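Unit 4: When the Gripper Believes It Has Let Go

Welcome back, everyone. Last time we talked about force limits, and I promised you a real fault this week, so please keep your notes on the Farkero cell close by, because we will lean on them quite a bit.

The cell sorted small soft goods into bins, and one November it logged 243 drops as "released" that had ended with the item still hanging from a finger. The arm then traveled back at full speed and flung things over the fence, up to 2 meters in the worst case. Albane Hamel, who wrote the incident report, found that the controller checked finger position and nothing else. Open fingers meant an empty hand, as far as the program was concerned.

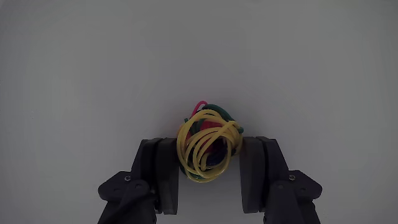 Release faults are much more common with soft, stretchy items than with boxes, and I would like you to spend a little time thinking about why. A block touches each pad on a flat face and falls when the pads part. A bundle of rubber-like bands, with yellow loops lying over one another and a pink one poking up at the top, gives you loose curves that could catch on a pad edge or a bracket. The joints and linkages outside the pads deserve the same suspicion — a loop that slips down there can stall a finger.

The Farkero repair had two parts: a weight check at the wrist after every release, and a slow retreat until that check passed. It cost them some cycle time, and I think it was well spent.

For next class, read the Hamel report through page 4 and sketch where you would put a second sensor. Bring your sketch even if it is messy!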